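From: Hashini Dissanayake
To: manipulation list
Date: February 4, 2019
Subject: Re: Sosa results, table setting

Nimal Begum wrote:
> The January run is finished. Policy trained on 2000 hand-held gripper
> demos, then 159 trials on the table setting task. Success went up again
> with the extra demos. I think we can say that it generalizes and start
> on the write-up. Katsuhiko has the logs if anyone wants them.

I went through the logs and I don't buy "generalizes" yet. Look at what the demos show. I pulled a view from one of them:

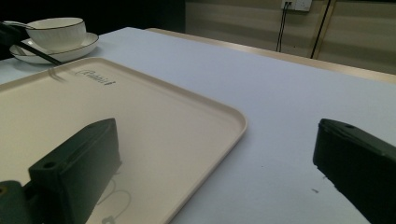
Sosa Manipulation Group – Table Tasks

Cream tray, white cup on its saucer with a spoon across it, plain pale tabletop. Fine as training data. My trouble is that the test layouts I opened look a lot like it. If the tray sits at the same angle at test time, a policy can do well by learning one path over the table, and the success rate won't tell us which kind of policy we have.

Nimal, how were the 159 split? I found 9 marked "new layout" in the log and no note on who decided what counts as new. Nine trials is too few to hang a claim on.

The chopsticks bother me more.
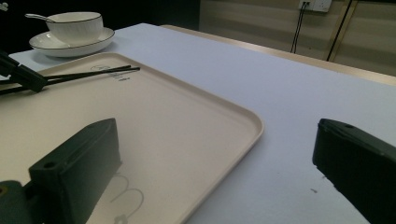 Fig. 2. Chopsticks held in a black gripper jaw over the tray, bowl and saucer behind.

They are thin and black and lie nearly parallel. I want to know what gets scored as a success. Both sticks on the tray? Both in line? Shanthi and I scored the same 20 clips separately and disagreed on more of them than I'd like. Until there is a written rule I would leave the chopstick numbers out.

What I'd ask for before any write-up:

- tray rotated and moved, with positions drawn up before the run
- the same test on the Isby baseline – same table, same scorer
- scoring done by a person who doesn't know which policy ran

I can do the scoring if Katsuhiko strips the file names.

Hashini D.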